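How to Sort and Store Small Wooden Parts at a Shared Workbench

Small wooden pieces get lost easily. Dowels, wedges, spacers and toy blocks roll off the bench, end up in the wrong bin or go out with the sweepings. The method below is the one we use at the Gastelgate workshop, and it works for a home garage too. Allow around 6 hours for a first sort of a mixed batch of 1,000 pieces. Later sorts go much faster.

What you need

A flat table with a light-colored top
Shallow trays, one for each type of part
A steel rule
Masking tape and a marker
Lidded boxes for storage
A soft brush

Step 1. Clear the table

Take everything off the table, including tools you think you will need later. Brush the top and wipe it down. If the table wobbles, fix that first, as round parts will travel.

Step 2. Check the light

Pale wood against a pale surface is hard to read in poor light. Maple and birch look the same in a dim corner, and a hairline crack disappears completely.

Lighting for a sorting table should come from more than one direction. A single lamp behind you puts your own shadow on the work. In a large room with long rows of ceiling lights and a tall window along one wall, like ours, place the table so the daylight comes from the side and the nearest overhead fixture is slightly in front of you. White tables help, and so does a white ceiling. At home, two desk lamps set at opposite ends of the table will do.

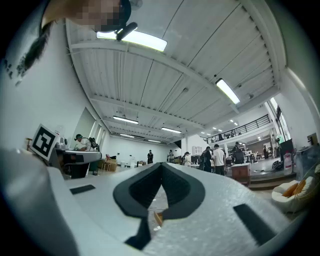 Sorting goes best in two passes. On the first pass, separate by shape only and do not measure anything. On the second pass, take one tray at a time and sort by length. Pick up the pieces singly, even the small tan ones that all look alike, and check both ends for splits.

Step 3. Label as you go

Put tape on each tray before it is full. Write the shape, the length and the wood. Our Panda blocks and Zokis pegs are close in size, so those labels also carry the project name.

Step 4. Box and record

Move each tray into a lidded box. Write the number of pieces on the lid. Our last full count came to 2,430 pieces in 21 boxes. Keep the boxes off the floor and away from exterior walls, where damp can swell the wood.

Cracked pieces go in a separate box marked for scrap.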